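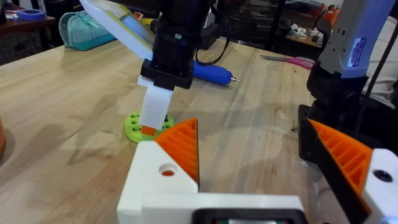

How to Oil a Wooden Worktop

Category: Home & DIY > Kitchens

Posted April 26, 2020 by Emiko Sugawara

Print this page | E-mail to a friend

When we moved to Cerkville I inherited a kitchen with a lovely old worktop that had gone grey and thirsty round the sink, and I put off doing anything about it for far longer than I should have. Please don't do the same! It's a gentle sort of job, and you'll have most of the afternoon free while the oil soaks in.

You'll need a food-safe worktop oil, fine sandpaper, a few lint-free cloths (old pillowcases are perfect) and a window you can leave open.

Clear everything off the night before, wipe the wood down with a little washing-up liquid in warm water, and let it dry until morning. Sand lightly, always along the grain, and go a bit longer over any rings left by mugs. Vacuum up the dust, then go over it once more with a barely damp cloth and let that dry too.

Now pour a small puddle of oil and spread it thinly, right to the edges and round the tap. Leave it for 20 minutes or whatever your tin says, then wipe away every bit that hasn't sunk in. If you skip the wiping it goes sticky, as I found out with my first attempt (I had to sand the whole lot back). Wait 8 hours and do it again. Mine had three coats, with a fourth by the sink.

Oily cloths can catch fire by themselves if they're left in a heap, so soak them in water and lay them flat outdoors to dry before they go in the bin.

529 shares | 56 comments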